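Carton, cord and shelf depth: packing regional goods at Kevia

Begoñe Gallardo has managed packaging and storage at Kevia, a specialty food importer in Gutonstead, for 14 years. Her work covers carton specification, receiving, shelf layout and the counter where customers collect their orders. We spoke at the counter shortly after 9 am, before the first pick-ups.

The subject was the gabled gift carton, a format she regards as widely used and poorly understood. "People treat it as a bag with corners," she said. "It is a box, and it should be handled as one. The gable sheds load to the sides. Anything you put on top while it is upright goes straight into the folds."

Kevia orders printed cartons in several colours, red being the most requested for food gifts. The wording on the front is usually 土特产, a general term for local specialty products. Gallardo prefers it to a label naming the contents. "One carton can take dried mushrooms in May and tea in September. We put the product details on a separate sticker and don't reprint."
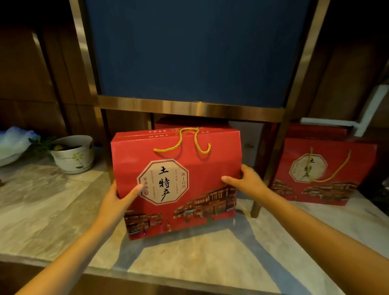
A red 土特产 carton held upright at the marble counter, with the rope handle hanging over the front.

The handle takes up more of her attention than the board does. Kevia tested two cords before settling on a twisted one, which grips the punched holes better than a flat ribbon. The load test is simple: a filled carton is hung from a hook overnight and the holes are inspected for tearing in the morning. Of 523 cartons in the last delivery, 247 had been strung too short by the supplier and had to be rethreaded by hand.

"Too short and the customer can't get four fingers through," Gallardo said. "Too long and it catches on the next carton when you pull one off the shelf. I would still take too long. You can tuck a long cord in."

Her procedure for lifting is fixed. One hand goes low on the side panel, the other on the opposite edge, and the cord is left alone until the carton reaches the customer. She does not accept the argument that a handle is there to be used. "It's there for the walk to the car. In the storeroom it's a nuisance."

Storage was the other matter she wanted to discuss. The firm's earlier premises in Sasbridge had open racking, and cartons could be stood upright with clearance above the gable. In Gutonstead the available space is lower and deeper, partly under fixed shelving, and the stock is stacked. Gallardo measures depth before height. A stack that runs too far back is difficult to rotate, and the rear cartons stay there for months.

She checks each stack by hand, pressing lightly on the front edges to find any board that has softened. Humidity is the usual cause. Her limit for the storeroom is 60 per cent, and a reading above that means the dehumidifier is emptied and the door kept shut.

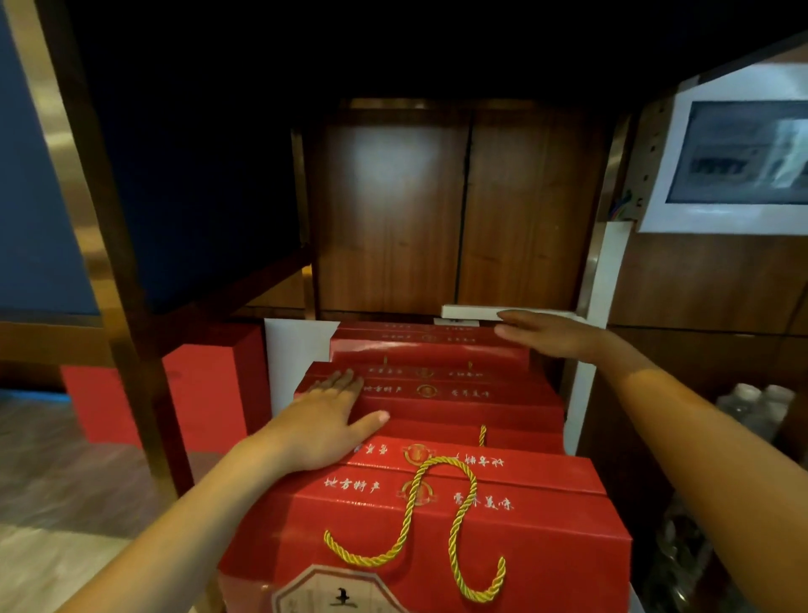
On stacking, Bravo, the firm that cuts Kevia's board, takes a stricter line: no more than two filled cartons high, whatever the grade, and a sheet of plain card between layers. Its written advice adds that cords should be tucked to one side before stacking, as a knot under load will mark the panel beneath it.

Gallardo follows the second part and disputes the first. "Their figure is for a warehouse with pallets moving about. Ours sit still. I've had three high through a whole winter with no crush at the corners - but I wouldn't do it with jars."

Jars go in a different carton altogether, with a corrugated insert and a flat lid. Kevia currently holds 313 of these and expects to reorder before the New Year orders come in. The new batch will have a slightly heavier base, and the cord holes will be moved eight millimetres toward the centre.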